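Peg board practice rules: version 4 is up, and it's a good one

If you work at either of the benches, please read the new practice sheet before your next session. Version 4 replaces everything pinned up since March, including the yellow page with the pencil notes. I know a rules update isn't most people's favourite part of the newsletter, but I've been looking forward to this one for weeks!

The big change is that we finally have one set of rules for the peg board task, used the same way at Plusach and at Boncombe. Until now each site had grown its own habits. Boncombe called a peg "placed" once it stood in the hole by itself. Plusach wanted it pushed all the way down. Both are fair, but you can't put those numbers side by side, and for a while we did exactly that. Lautaro Lucero caught it when he went back through 252 logged tries and found 76 that would have been scored differently at the other site. He has spent a lot of evenings since then turning that mess into two pages of plain English, and it shows.

So what's new?

Placed means seated. The peg has to be down in its hole, the fingers have to be open and clear of it, and it has to stay put while the person at the desk reads out the result. If any of those is missing, write "partial". Partial is a perfectly good result and we want to see more of it in the logs. An honest partial teaches us far more than a generous pass.

Set the starting layout from the card. Each bench now has a laminated card showing where every loose piece begins. Before each block of tries, put the pieces back to match the card, even if they look close enough. If you want to test a different layout (please do, it's the fun part) give it its own letter and draw it in the book first.

Speed. Practice runs stay at 70 per cent of the arm's full speed setting until the whole block is finished. No nudging it up on the last few because things are going well. I've been guilty of this one myself – more than once.

Hands and people. Nobody reaches over the board while the arms are live, and that includes fixing a piece that has rolled. Call "hold", wait for the operator to say "held", then go in. When you're out again, say "clear". The three words are the same at both sites now, which will make life much easier for those of you who travel between them. The operator keeps one hand near the stop the whole time, so coffee stays on the back shelf.

Dropped pieces. A drop ends the try. Log it with where the piece ended up (on the board, on the table, on the floor) and start again from the card. We used to allow one free pick-up and it made the drop numbers close to useless.

Write down the hand. This is my favourite of the lot because it's so simple. For every try, note what is fitted on each arm and which side is doing the work. We swap between fingered hands and grippers often enough that a log without this can't be compared with anything later. There's a new column for it in the Ocampo book, right beside the piece name, and the drop-down in the Korlow form has been changed to match.

A few people have asked if the rules cover two-handed tries, where one arm passes a piece to the other. Not yet. Lautaro has a draft and would love some help with it, mostly on the question of when the first hand is allowed to let go. If you've got opinions, and I know some of you do, send them his way or catch him at the bench on Friday afternoon. For now, log those tries as "other" and leave them out of the totals.

Please also keep an eye out for places where the sheet is unclear. The wording about slots is the weakest part in my view. A round peg in a round hole is easy to judge, but a piece in a long slot can sit a little high at one end and look fine from the operator's side. The sheet says to check from the side of the table, and we may need to be more exact than that. If you and your partner would score the same try differently, stop and write down why, even if you end up agreeing. Those notes are gold.

Printed copies are in the tray by each bench. Old versions can go in the recycling, and I mean all of them – I found a version 1 taped inside a cupboard door last week.
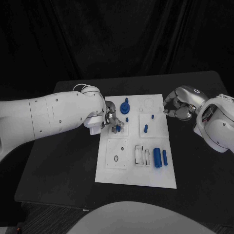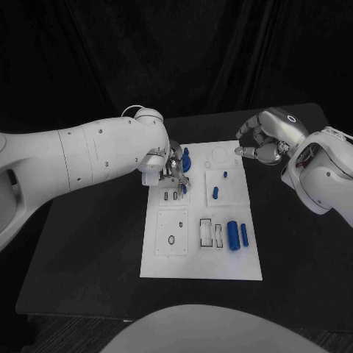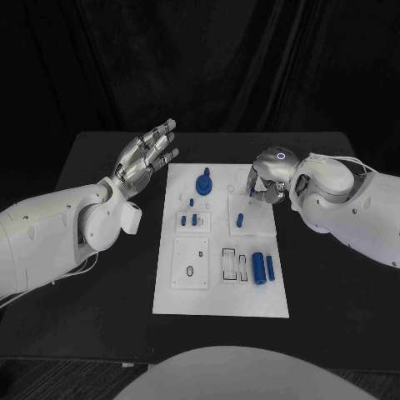
Peg board work with both arms at the table. In each picture one hand or gripper has hold of a small blue piece; the middle one shows the gripper on the left arm.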